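# Arms on the mixed-goods bins at Redville: what changed for those of us on the floor

Posting one of the stations for anyone who has only seen the sales material.
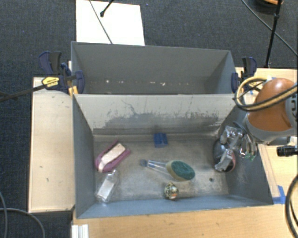
## mudflap_dec (original post)

I work returns at the Redville site. Small household stuff, all mixed together. One of those bins can have a dish wand, a little clear bottle and three other things with nothing in common. Until last December two of us stood at each pair of bins and moved items by hand. Now the arm does the moving and one person looks after 6 stations.

What I want to know from people at other sites is what happened to your job grade. Ours stayed the same on paper, but the work is different. I used to lift all day. Now I walk, clear stops and type a reason code for every one. My back is better. My evenings are worse, as I go home with the stop tone in my ears.

## stotard_nights

We got ours at Stotard before you did. Same grade for everyone, then after 90 days they added a "cell attendant" title with a small raise, and you had to apply for it. Thirty people applied for 20 places. The rest went to packing.

Ask now if there will be a new title. We didn't ask, and the rules were already written when we saw them.

## cgeraghty

Clodagh Geraghty here, I'm a shift lead, different company. I'd push back a little on the reason codes. They are annoying, but they are the only record that the attendant did anything. Before we had codes the report showed the arm's picks and nothing else, and upstairs read that as the arm working alone.

## mudflap_dec

Fair. My problem is that the list has no code for what usually stops it. Clear plastic is the worst. I put "other" most of the time, and then I get asked why I put "other" so much.

## ehlers_bay4

Send the list back with your own codes written in. At Ehlers our trainer, Mansa Yakubu, sat with the attendants for a shift and rewrote it. We have "see-through item," "item against wall" and "two items touching." The questions stopped after that.

## stotard_nights

That works if you have a trainer who will sit down with you. Ours does a 30 minute talk and leaves.

I also don't agree that codes protect anybody. At our place they were used to set the stop target, and once there's a target people clear items by hand without logging. So the numbers look good and the attendant is doing the old job plus the new one.

## cgeraghty

Then that's a target problem. I wouldn't run one on stops. I know some leads do.

## orla_d

Maintenance side. Please log them even if it's a pain. If you move the item by hand and say nothing, I have no idea which station needs looking at. Same goes for scuffed bin walls. I'd rather get a ticket for paint than find out later a clamp has been moving.

Also, to the original question: maintenance hours went up here and nobody was hired. That should be in the discussion too.

## mudflap_dec

Thanks, I hadn't thought about your side of it. Do you get called out at night?

## orla_d

Yes. Paid, but yes.

## ehlers_bay4

One more thing for Redville. Get them to agree on how many stations one person covers, in writing. We started on four.

## mudflap_dec

I'm meeting Declan Coughlan from HR at 2:00 p.m. tomorrow. I'll bring the title question, the station count and a new code list. Will post what he says.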